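Tabletop waste bin

A tabletop waste bin, also called a desktop bin or countertop bin, is a small lidded container for household refuse that stands on a table, desk, vanity or kitchen counter. It is emptied more often than a floor-standing bin and usually holds light, dry waste such as tissues, tea bags, pencil shavings and food wrappers. Most are made of molded plastic, with a hinged or removable lid and a separate rim that holds a liner in place.

Construction

The body is a single open-topped shell. Its walls usually taper toward the base so that shells can be nested for shipping. Square shells with rounded corners make better use of a table edge than round ones of the same width, and they sit flat against a wall. Capacity is stated in liters or quarts and is measured to the underside of the rim, without the lid.

The lid may swing, lift or spring open. Spring lids are released by a push button at the rim and held closed by a small plastic latch. The latch is the part most subject to wear. In the Allari pattern, a common household type, the latch is molded as part of the lid and can't be replaced separately. In the Shahbazi pattern it is a separate clip pressed into the rim.

Similar boxy housings with flat lids are used for other small household goods, including storage boxes and countertop appliances, and the outer form alone does not always identify the use.
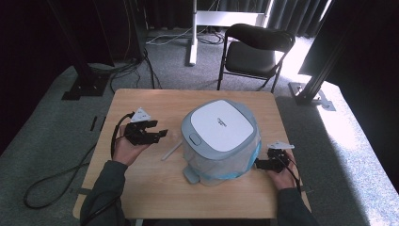 Liners and coverings

A liner is a thin plastic bag placed inside the shell with its open end folded over the wall. The rim is then pressed down on the fold. A liner that is too large for the shell leaves loose film outside the rim, which may be tucked under or left hanging. A liner that is too small pulls away from the wall as it fills.

Liners for tabletop bins are sold in rolls or flat packs. The Wallcombe household catalog lists a roll of 200 liners under stock number 3517 and a flat pack of 86 under stock number 873. The two differ in film thickness but fit the same shells. Film for this use is commonly clear, white or lightly tinted.

New bins are often sold in a clear protective bag that covers the body. The bag guards the finish against scuffing in transit and is normally removed before use. Some households keep it on as a dust cover, particularly where the bin stands near a stove or a workbench. A covering left in place should not run under the base, as film between the base and the table reduces grip.

Placement

The bin should stand on a level surface, set back from the edge by at least the width of a hand. Wood tabletops mark easily under hard plastic feet, and felt or rubber pads are used where the bin is moved often. A bin with a lift lid needs clear height above it, and one with a swing lid needs clear space behind. The button side is turned toward the user.
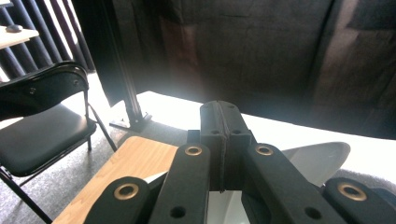
Can a tabletop bin be used without a liner?
A bin without a liner is suitable for dry waste only, and the shell should be washed each time it is emptied.

Cleaning

The lid and rim are removed and washed in warm water with dish soap. Abrasive pads dull glossy plastic and should not be used on printed lettering. The latch recess collects fine dust and is cleaned with a dry brush. All parts are dried before a new liner is fitted, as moisture trapped between film and shell causes odor. In the Jollow cleaning trials, nearly 86 percent of the residue left after a plain rinse was found under the rim.

Disposal

Shells without metal parts may be accepted with mixed rigid plastics, depending on local rules. Lids that contain a steel spring are separated first. Liner film is generally collected apart from rigid plastic.

See also: pedal bin, compost caddy, bin liner, wastepaper basket

Last revised Jul 20, 2019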